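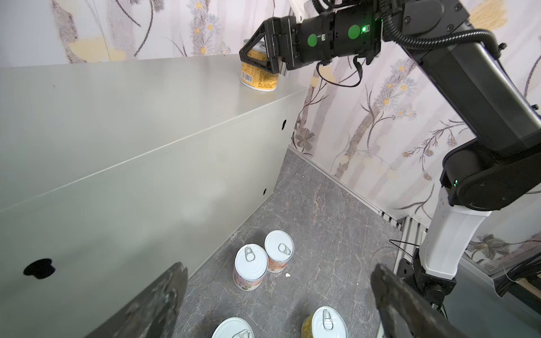
Teaching Two Arms to Stack Cans: Our Project So Far
Kulap Paisan and Erlinda Tiongson
April 2024

When we first proposed this project back in December, we thought the learning part would take up all our time and the collecting part would be a couple of pleasant afternoons with snacks. We would like to apologize to everyone who warned us otherwise (there were several of you, and you were very kind about it).

1. What we set out to do

Our goal was a policy that could move drink cans between the floor of the booth and the top of a gray cabinet, using either arm. We liked this task because it looks so ordinary. Anyone can put a can on a shelf! But the gripper has to close around a smooth cylinder, carry it over a hard edge and let go without bumping whatever is already standing up there, and every one of those steps gave us trouble at some point.

We named the project Lulton, after a long evening of worse names, and the recording script we wrote for it is called Clanix. It starts all the cameras together, saves the joint positions and asks the operator for a short note at the end of each run.

2. How we gathered the examples

One of us drove the arms while the other reset the cans and kept the log. We traded places whenever the driver started getting sloppy, and we learned to be honest with each other about when that was. Each run covers a single can, from the first movement of the arm to the moment the gripper is clear again. 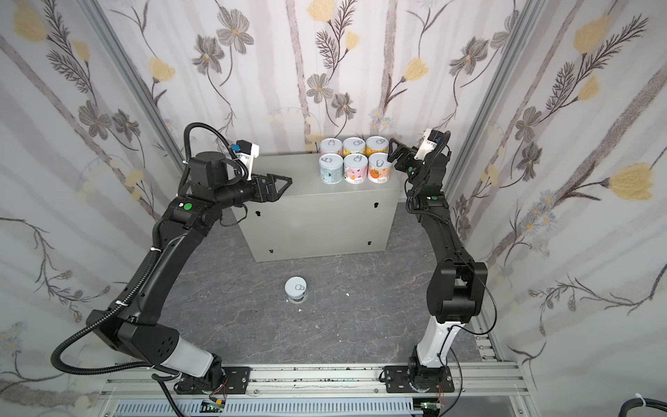

The cans on top of the cabinet matter as much as the one being moved. With an empty top, the driver can set a can down almost anywhere and call it good. With two rows up there, the fingers need room on both sides, and the order in which you fill or clear the spots begins to make a real difference. We wrote out a list of starting layouts ahead of time so that we wouldn't keep falling back on our favorites - Erlinda's was always the back row first.

We also mixed the labels on purpose. Our early practice runs used cans that all looked alike, and we worried the model would learn a color when we wanted it to learn a shape.

3. What we kept

We planned for 1000 runs and kept 719. Another 49 are set aside in a folder marked "maybe," mostly runs where the can was placed fine but the driver hesitated for a long time over the cabinet. Kulap would like to keep them, on the grounds that a pause before a tight spot is a sensible thing to learn. Erlinda thinks they will teach the arm to dawdle. We plan to train once with them and once without, and whoever is wrong is buying lunch.

4. Still to do

The layouts with a crowded front row need more runs, especially for the right arm. We also want to go back through our written notes, which started out lovely and detailed and had shrunk to "ok" by the second week.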